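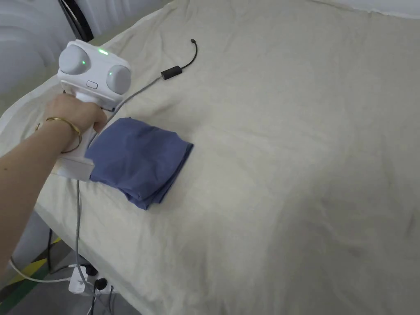

363

Documentation > Prisik > Apprentissage par démonstration > Textiles sur lit

7.2 Enregistrer une tâche à la pince manuelle

Cette section décrit l'enregistrement de gestes sur du linge posé à plat : prendre, tirer, plier, déposer. L'opérateur tient la pince et exécute lui-même la tâche. Le robot reprend ensuite la trajectoire et l'ouverture des mâchoires. Pour le pilotage à distance du bras, voir 7.4.

Préparation du poste

1. Couvrir le lit d'un drap uni, de teinte claire. Quelques plis ne gênent pas.
2. Poser le vêtement ou le linge à portée de main. L'opérateur ne doit pas avoir à s'appuyer sur le matelas pendant le geste.
3. Brancher l'alimentation sur la multiprise et faire passer le câble au sol, hors de la zone où l'opérateur se déplace.
4. Garder du mou entre la pince et le bord du lit. Un câble tendu freine le poignet et ce freinage se retrouve dans la trajectoire.

ATTENTION - Ne jamais poser la multiprise sur le lit ni la recouvrir de tissu.

Prise en main

5. Saisir la poignée verticale à pleine main, les doigts refermés sur l'avant. Les deux dômes gris du boîtier restent dégagés.
6. Vérifier que les trois voyants verts sont allumés. Si l'un d'eux reste éteint, débrancher la pince, attendre dix secondes et rebrancher.
7. Ouvrir et fermer les mâchoires deux fois à vide. Sur l'écran de Cavau, la courbe d'ouverture doit suivre sans retard visible.

Note : les gauchers peuvent enregistrer de la main gauche, à condition de le déclarer dans le profil opérateur avant la première prise. Ne pas changer de main au cours d'une même série.

Enregistrement

8. Placer la pince en position de départ, mâchoires ouvertes, au-dessus du drap.
9. Appuyer une fois sur le bouton ovale de la face avant. Attendre le signal sonore.
10. Approcher le tissu lentement. Pour un tee-shirt, viser l'ourlet du bas ou le bord d'une manche, pas le milieu du corps.
11. Fermer les mâchoires, soulever légèrement et marquer un arrêt d'une seconde. Cet arrêt sert de repère au découpage automatique.
12. Déplacer le tissu, le déposer, ouvrir les mâchoires, puis revenir en position de départ.
13. Appuyer de nouveau sur le bouton pour terminer la prise. 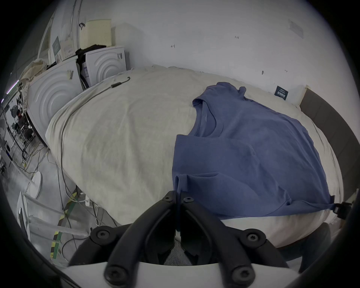 Fig. 7-3 - Mâchoires de la pince à l'ourlet d'un tee-shirt, vue depuis l'outil.

Une prise ne doit pas dépasser 300 secondes. Au-delà, Cavau coupe le fichier et la fin du geste est perdue. Si le tissu échappe à la pince, continuer et le reprendre : les reprises sont utiles à l'apprentissage. En revanche, ne pas aider avec l'autre main, sauf pour les tâches déclarées à deux mains.

PRUDENCE - Tenir les doigts à l'écart des articulations de la pince pendant la fermeture. Les vis à empreinte étoile ne doivent pas être desserrées par l'opérateur, le réglage d'usine serait perdu.

Combien de prises

Le jeu de référence livré avec le module Textiles compte 1269 prises, dont presque 363 sur des tee-shirts. Pour adapter le robot à un nouveau linge, il n'est pas nécessaire d'en faire autant. Commencer par une courte série, lancer l'essai décrit en 7.5, puis compléter sur les gestes qui échouent.

Entre deux prises, changer l'orientation du vêtement et froisser un peu le drap. Des prises trop semblables donnent un robot qui ne réussit que dans cette disposition.

Contrôle et envoi

14. Relire chaque prise en vitesse double. Supprimer celles où les mâchoires sortent du champ pendant la saisie.
15. Renseigner le type de linge et la main utilisée.
16. Envoyer la série vers le serveur Koster. Laisser la pince branchée jusqu'à la fin du transfert.

Message E2 pendant l'envoi : la série est incomplète. Rouvrir la dernière prise, la fermer avec Terminer, relancer l'envoi.

Révision du 24 novembre 2020. Rédaction : K. Verbruggen. Relecture : R. Matheson.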